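Ticket 3410: right gripper closes late on second fold
Project: Stumstead student robotics, garment folding task
Opened by: Bouchra Bouzid
Assigned to: Agnese Rätsep
Priority: medium
Status: open, workaround in place
Opened: 24/05/2021

Summary
When the folding script (Tromex branch) reaches the second fold, the right gripper closes after the lift command has already gone out. The left gripper closes on time. The shirt then twists and the script stops with a grasp timeout. First fold is not affected.

Setup
Both arms at the black table, one red garment, script started from the corner grasp. Timeout set to 300 ms on both sides. Arm speed at default. No changes to the calibration file before the fault was first logged.

Start position used for all runs in this ticket, one gripper on each upper corner:
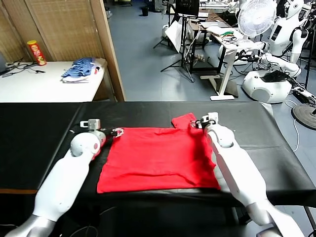 Steps to reproduce
1. Home both arms.
2. Lay the garment flat and run the corner grasp.
3. Run fold one. Wait for the "done" message.
4. Run fold two without homing.
5. Check the log for "grasp timeout, right".

Fault seen on 6 of 17 runs. If the arms are homed between folds it does not occur, but this adds too much time for the class demonstration in August.

Log

BB: Swapped the left and right command order in the script. Fault stays on the right side. Swapped back.

BB: Raised the right timeout to double the default. The script no longer stops, but the lift still starts early and the corner is sometimes missed. Not a fix. Reverted.

AR: Please repeat with the corner grasp only, no fold, and record the corner height on the right. I want to rule out the grasp point being set too near the hem.

BB: Done. Grasp point is as set in the file. 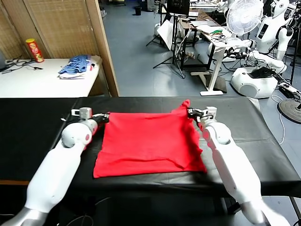 Corner grasp only. Right corner slightly raised, creases in the lower half of the cloth.

AR: Agreed, grasp point looks fine. Next check is the message queue. The Wareo bridge sends status for both grippers on one channel, and after fold one the right-hand status may be stale. Send me the wrist camera view too, so I can compare its time stamps with the joint log.

BB: Wrist view attached. Some blur on the cloth. Joint log is in the shared folder under the same run number. 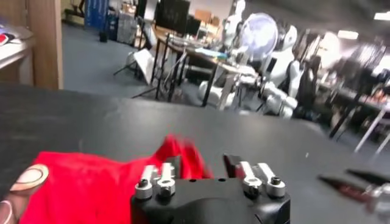
Wrist camera, red cloth at left.

AR: Time stamps match, so the camera is not the problem. The joint log has the right status repeated after fold one with no new reading between. Clear the queue at the end of each fold and run the full set again.

BB: Queue clear added on a test branch. Not merged. Full set still to run.

Workaround
Home both arms between folds one and two. Keep both timeouts at default.

Outstanding
Full set on the test branch (BB)
Review of queue change before merge (AR)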